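Bautista Pottery Studio: Beginner Class FAQ
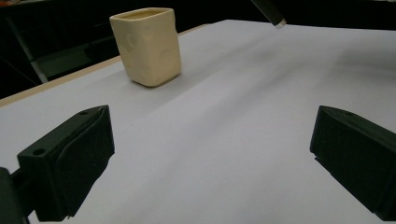

Squarish cup with dimples pressed in, pale yellow glaze.

Do I need experience?
No. Most people have never touched clay.

What do I bring?
Apron, old towel, closed shoes. Short nails help. Tools are here.

How much?
$481 for the term, clay and firing included. Extra bags of clay are $32.

When do I get my pots?
Allow 2 weeks after glazing, longer if the kiln's full. We'll text you. Please dont ring to check.

Can I pick any colour?
Anything on the glaze shelf. Ask Mei before you mix them.

Missed a class?
One catch-up per term, email Consuelo. No refunds after the first session, sorry.

Kids?
12 and up with an adult. School holiday classes are seperate, next lot in April.

Parking?
Street out front or behind the bakery after 5. Not the neighbour's driveway!!

Can I fire work I made at home?
Only if it's our clay. Bring the bag label.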